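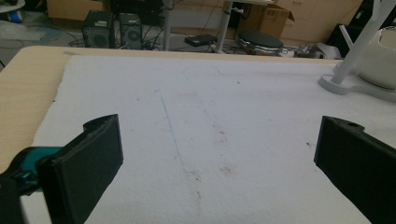

Internal Auditor Workbook Kit - Jaltar edition
Item 2756
$657 per kit, seats 7

I put this kit together after running the same two-day internal auditor course out of Otley for years and getting sick of photocopying. It's everything I hand out on the day, boxed up so you can run the course in your own workplace.

You get seven bound workbooks, a trainer's guide with my timings pencilled in (ignore them if your group likes to talk!), a set of audit report templates and the Pacheco case study, which is a made-up bakery with some truly awful record keeping. People love finding the problems in it - I've had groups argue about the fridge log right through lunch.

The practice exam is in the back of the guide. Please don't let anyone peek.

Kits go out from the Uvulthorpe store, usually before 3 pm if you've ordered in the morning. The box weighs around 3800 grams, so postage is a flat parcel rate. Extra workbooks are sold singly, and I'm happy to swap the cover for one with your organisation's logo. Just tell me when you order.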